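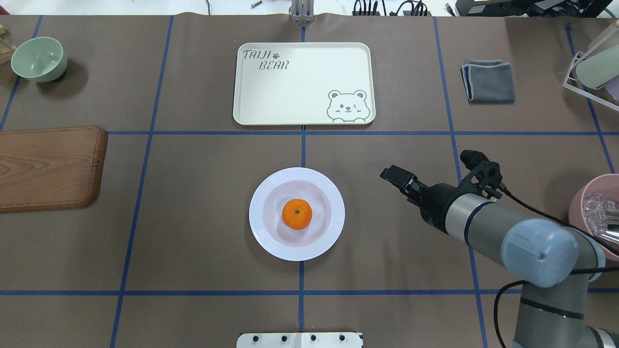
I have a weakness for plates with wide rims, and this spring it finally got out of hand. My kitchen in Kostham has one decent cupboard, and by June I couldn't close it. The trouble is that a wide rim makes anything look like lunch. Put one tangerine on a white plate with ribs running around the edge and a blush of pink in the well, and suddenly you're sitting down with a napkin instead of peeling it over the sink (which is how I ate citrus for most of my adult life!).

So I went to see what other people are eating off of. The big secondhand hall at Lozano opens at 8 on Friday mornings, and I was there with coffee in hand, telling myself I was only looking. The first aisle was all matching dinner sets, the kind my aunts kept for company, and I walked right past them. What I wanted was the odd stuff at the back, the single bowls and the trays with cartoon animals on them. A bear on a tray makes me happy every single time, and I'm too old to pretend otherwise.

I came home with a mint bowl for $16 and a cutting board with a raised border that keeps the tomato juice off my counter. I almost bought a Nudora serving platter too, but it was $61 and wider than my oven door, so back it went. I thought about it the whole bus ride home.

Breakfast is where the new things get used most. The bowl takes yogurt, the board takes toast, and the plate gets whatever fruit is left from the week. I fold a gray cloth next to it, because paper napkins blow right off my table when the window's open. Then it all goes in the wire rack by the sink and stays there until supper, when I pull the same pieces out again. The cupboard still doesn't close, and there's an Omance sale coming up next month.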